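项目图集：手持夹爪示教数据采集

最后更新：05/10/2026

搜索 请输入关键词 搜索

本图集由Mivik项目组整理，反映Cledomwood实验点的示教数据采集工作。该实验点自April起承担日常物品抓取与放置任务的示范录制，所得数据用于训练模仿学习策略。采集方案由Liis Luik制定，现场操作与质量复核由Driss Tahiri负责。

截至本次更新，实验点共提交示范记录883条，其中123条经复核后退回重录。退回原因主要为起始位姿不符合规范、夹爪闭合过早以及轨迹中途停顿。每名操作员单次连续录制不超过30分钟，换班时须重新标定夹爪开度，并在记录表中签字确认。

每条示范均须包含接近、夹持、移送、释放四个阶段，时间戳应与位姿数据保持同步。复核工作由2名人员独立完成，意见不一致的记录交方案制定人裁定。物品摆放位置按随机表逐条更换，操作员不得自行调整。
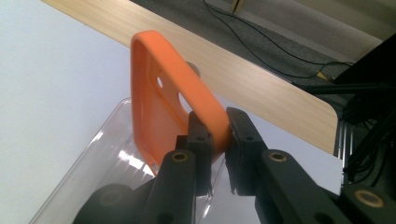

夹持阶段的标注以两指同时接触物体为起点，以物体脱离两指为终点。标注员应逐帧核对接触时刻，并填写物体类别、夹持部位及附近容器。对于带孔或带凸缘的物件，还须注明受力位置：橙色塑料件由两根黑色指件夹住一侧边缘，夹持部位记为“边框”，面板上的两个孔不作为抓取点；旁边的透明塑料容器另行登记。透明物体边缘反光较强，轮廓难以判定时，标为“待复核”，不得凭推测补画。

后续批次将移交Travport实验点继续录制，字段定义与命名规则保持不变。数据使用申请请向项目组提交书面材料。

分享 2　评论 0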